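How I record hand-held gripper demos at home (and what I'd do differently)

I've been asked a few times now how I go about collecting demonstrations with the hand-held grippers, mostly by people who have just been sent a pair and are staring at them on the kitchen table. So I've finally written it all down. It covers the tidying tasks, the pick-up-and-put-in-a-tub sort of thing, which is where I'd tell anyone to start. If you want doors and drawers, Gøran Söderlund has his own notes on those and they're far better than anything I could say.

A bit of context so you know where I'm coming from. I record for a little project called Wondanis. We're trying to teach a two-armed system to sort small household bits, and all the examples come from people doing the job by hand while holding the grippers. I'm not a roboticist by training (I used to do stock control, which has been more useful than you'd think) and everything below came from getting it wrong first.

What you need

Two grippers, both charged. A phone or tablet for starting and stopping the recording. A notebook, a real paper one. Something to put things in, something to pick up, and a room you can have to yourself for a couple of hours. A damp cloth for the finger pads. Somewhere to sit or kneel that doesn't kill your back, because you'll be hunched over more than you expect.

Before you touch anything

Write your task as one sentence. Mine for this batch was "take one item out of the tub and put it on the bed cover beside it". If your sentence has two "and then"s in it, split it into two tasks. Begoñe Garrido checks our recordings, and the first thing she does is read the sentence and see whether the clip matches. When I was new I'd start a clip meaning to lift one thing out and end up rearranging the lot, and she'd quite rightly bin it.

Next, decide what counts as the start and what counts as the end. I start with both grippers open and still, and I hold them there while I say "ready" in my head, slowly. I end the same way, open and still, clear of whatever I've put down. It feels daft at first. It makes trimming the clips so much easier, though, and after an evening of it you stop noticing.

Then do the calibration. Every time! Fingers fully closed, fully open, closed again, with the recording running. I once skipped it because I'd only been away from the grippers long enough to make tea, and I'd knocked one of them in the meantime. I had to throw out everything up to lunch.

Setting up the space

Begin with a surface you already know. I use beds a lot, because there's room to move both arms and dropping something doesn't matter. The downside is that a mattress gives when you lean on it, so your tub will shift a little as you work. I don't fight that. If the tub moves, the system needs to cope with a tub that moves. What I do avoid is leaning on the bed in the middle of a grasp, which tips the whole thing just as you're closing the fingers.

Open the curtains or close them, but choose one and stick with it for the whole set. Then do another set the other way. Noelia Zabala, who does the training runs for us, likes a wide mix of lighting, but she wants each set to be consistent so that she can tell what's what when something goes badly. I jot down "curtains open" or "lamp on" in the notebook next to the set number.

Leave the room as it is, more or less. I used to clear everything away until it looked like a showroom, and Noelia asked me (very nicely) to stop. A system that has only seen bare rooms gets in a muddle when it meets a normal one. Bedding, cushions, toys, whatever lives there can stay. I do take away post, prescriptions and anything with a name and address on it, and I check photo frames too, turning them to the wall or moving them out if anybody in the house isn't happy about them being recorded.

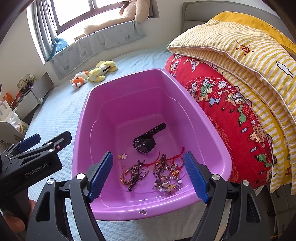 Choosing the objects is the part I enjoy most and the part I got wrong for longest. My early sets were all big friendly shapes, blocks and cups and so on, and the trained system was lovely with those and hopeless with anything else. So now I always put in something awkward. Bracelets are brilliant for this, heaped up so that the cords and beads loop over each other, and I like to have a chunky watch in with them so there's an easy grasp next to the hard ones. The little flower charms are their own sort of difficult, being so small against the finger pads. I go for a plain tub in a colour that's different from what's going in it, at least for the first few sets, and I open the fingers nice and wide as I come in so that there's no doubt about which way I'm heading.

Whatever you pick, don't use anything you'd be upset to lose or scratch. Ekaette Uzor lent me a necklace for a set in April and I was so nervous of it that every clip came out slow and wobbly. Cheap beads from a market stall do the job perfectly well.

Doing the recording

Right, the actual method. I'll go through it in the order I do it.

1. Lay out the objects and take a quick look from where your head will be. Can you see the thing you're going for? If a finger is going to hide it the whole way down, turn the tub or shuffle round.

2. Start recording, do your open-and-still.

3. Move in at an ordinary speed. People either rush or go at a crawl, and both are a nuisance to train on. I think of the pace I'd use to put cutlery away when I'm not in a hurry.

4. Line the fingers up before you go down. For something flat and loopy like a bracelet, I aim to have one finger on either side of a single strand, then close. Scooping under a heap is tempting and it looks clever, but the clips are all different and the system can't make head or tail of them.

5. Close gently and wait a beat. Then lift straight up, a hand's height or so, and pause again. If there's a second bracelet hanging off the first one, this is where you'll find out.

6. If there is one hanging, use the other gripper to hold it down and lift the first one away. We tag these as "separate" in the notebook, and they're worth their weight in gold. Begoñe would happily have nothing else.

7. Put the item down, open, back away, go still. Stop recording.

8. Write it up before the next one. Set number, task sentence, what you picked, whether it went all right, any tag.

Do that last one every single time, even when it's going well. Especially then. I lost a whole afternoon's notes to "I'll remember", and I did not remember.

Shuffle between goes

After every take I move the objects. Give the tub a little shake, or lift the pile and let it fall again. If I'm being good I'll also turn the tub a bit and move myself to another side of the bed. It's surprising how quickly you fall into a pattern otherwise, always going for the bracelet on the right, always coming in from the same angle. Abilio Vidal went through one of my older sets and pointed out that I had never once picked anything up from the far side of the tub. Not once! I hadn't the faintest idea.

His trick, which I've pinched, is to write the objects on slips of paper and pull one out before each take. It takes a few seconds and it stops you favouring the easy ones.

What to do when it goes wrong

You'll drop things. Keep recording. If you drop something and can carry on naturally, pick it up again and finish the task, then tag it "recover". Those clips teach the system that a drop isn't the end of the world. Only bin a clip if you've touched an object with your bare hand, if somebody has walked in, or if you've lost the thread and ended up doing a different task from the one in your sentence.

If the fingers keep slipping, wipe the pads. Fluff from bedding gets into the texture and they lose their grip bit by bit, so gradually that you start squeezing harder without noticing. I wipe mine at every break.

If one gripper drops out, stop both. Please don't try to finish with one and patch it later. Check the connection, calibrate again, start a new set number. I tried the patching route on our Tapley batch and Noelia spent far longer untangling it than I'd saved.

And if your wrists ache, stop. I work for as long as one mug of tea stays warm and then have a proper break, and I don't do more than 2 long sessions in a day. Tired clips look tired. You can see the shake in them.

Using the second gripper properly

New people tend to park the spare hand off to one side and forget it. For a simple pick that's fine, and we do need clips where one side does nothing much. Just keep it somewhere sensible and keep it open. Don't let it droop or fiddle. I caught myself once opening and closing the idle one in time with the radio, and of course all of that was in the data.

When you do need both, decide beforehand which one holds and which one moves, and write it in the sentence. "Left holds the tub, right lifts the bracelet." Then swap for half the set. I'm right-handed, and swapping was miserable for the first week or so, but it gets better.

Checking your clips

At the end of a session I watch a handful back, picked from the beginning, the middle and the end. I'm looking for still starts and still ends, fingers in view when they close, and a match with the notebook. If two in the handful are off, I watch the lot. Then I upload to Stornum (that's our storage, yours will be called something else), wait for it to finish, and compare the number of files with the number of lines in the notebook. If they don't match I sort it out there and then, while I can still picture what I did.

We've got 1,765 clips in the household set so far, and the ones I'm proudest of are the messy bracelet ones that took three or four tries to write a decent sentence for.

Next I want to do the same tasks with the tub on the floor and on a dining chair, to get some different heights in. If you've already tried it on a chair and found a way to stop the tub sliding about, do leave a comment, I'd love to pinch that too.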